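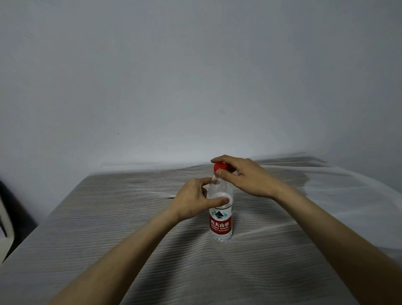
Opening a bottle is one of the first jobs people want from a home robot, and it is also a job where bad habits of the teacher go directly into the machine. I keep these rules on the inside of my kitchen cupboard, and I share them because several readers of the Yusof household pages asked for them. A small water bottle with a red screw cap is good to start with. One hand holds the body, the other takes the cap from above, and the two hands have clearly different work. Please keep it like this from the first try to the last.

## Before you begin

- Clear the table. One bottle, and nothing else that can fall.
- Wipe the bottle and your hands. A damp cap teaches a grip that is too strong.
- Roll up the sleeves or wear short ones. A loose cuff hides the wrist.
- Choose one brand of bottle and stay with it for the whole set. Mixed caps come later, as a separate set.
- Write down the volume from the label. My sheet has a column for it, next to the column for full, half and empty.

## The holding hand

Thin plastic gives way easily. If you squeeze the middle of a full bottle and the cap comes off, you will have water on the table and a bad example in your collection. Hold with the fingers spread and only so much force that the bottle does not turn. The Dristgate house rules say the holding hand must touch first and leave last, and I find this a very good rule for people too.

## The cap hand

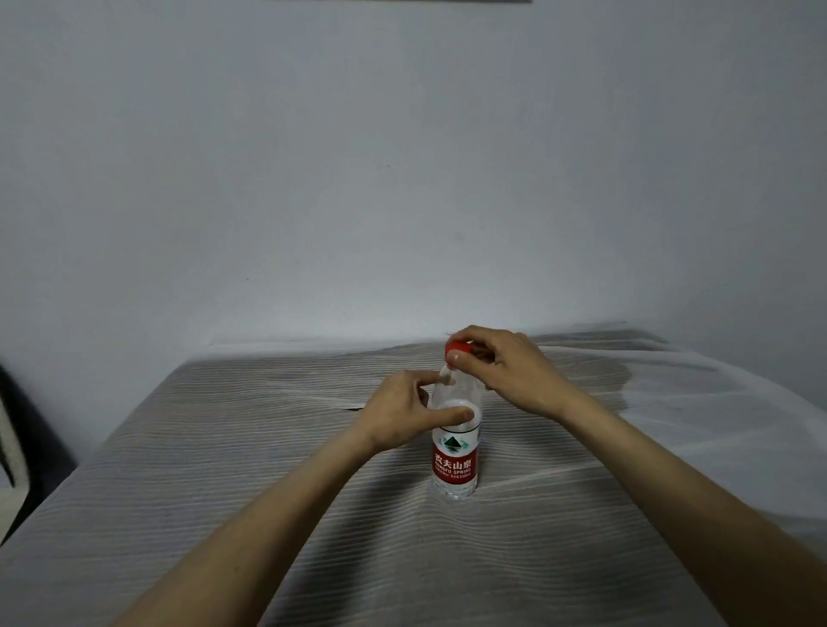

*Thumb on the front of the cap, the other hand steadying the upper part of the bottle.*

Turn in short movements and let go between them. A person can open many caps with one strong twist, but a gripper usually needs to take hold again, so show it the taking hold. Do not lift while you are turning. When the cap is free, stop for a moment, then lift it straight up and put it down with the open side up.

For closing, set the cap flat and turn it a little backward until it sits in the thread. Then turn forward, and stop when it resists. Too tight is also a fault and must be marked as one.

## Good practice for the set

I do 16 openings, then I rest my hands. Tired fingers begin to slide, and you will see this later in the results. In July I made a set of 44 without rest and had to throw away 37 of them.

Keep the failed tries in their own folder with a note of what went wrong. In Munent, the program I use for the list, there is a field named "reason". The Datovel checklist asks for the same thing on paper.

If the robot practices after you, use an empty bottle first, with the cap only half closed. Keep your own hands away from the table while it moves, and know where the stop button is before you switch it on.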